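**Stool cell, June, 7:40 am**

Came in early to sort out the right arm before Soledad Rivas needs the bench. Yesterday it kept letting the leg creep down in the jaws, and by the end of the day I was stopping the run every few minutes to push it back up (very glamorous work!).

Took the gripper pads off first. They looked fine until I ran a thumb over them, and then you could feel a shiny groove down the middle of each one. Swapped in the softer Breltetti pads from the drawer and cleaned the jaw faces with alcohol. Closing force was at 15, I've put it up to 16 for now. Soledad thinks 20 would be fine, but I'd like to see what it does to the tube before we go that high.

Then the cable. It had been catching on the housing whenever the wrist rolled over, so I gave it a longer loop and moved the tie further down the arm. Rolled the wrist by hand both ways, no tugging. The Kenell controller still wants its homing routine after every e-stop, so don't skip that or the left arm will come in low on the seat.

Left arm only got a wipe and a joint check. All good there! I did slow its approach a touch, it was thumping the panel harder than I like.

Next pad check at 200 cycles, and I've started a fresh page in the Bravo binder for it. Still need to order more pads, we're down to the last pair.
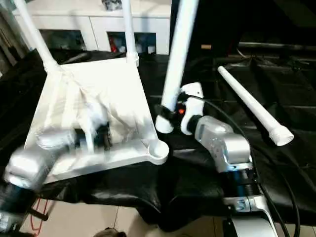
If the leg creeps again at 16, try the spare pads off the Protitz gripper before touching the force, and write down which jaw it slid toward.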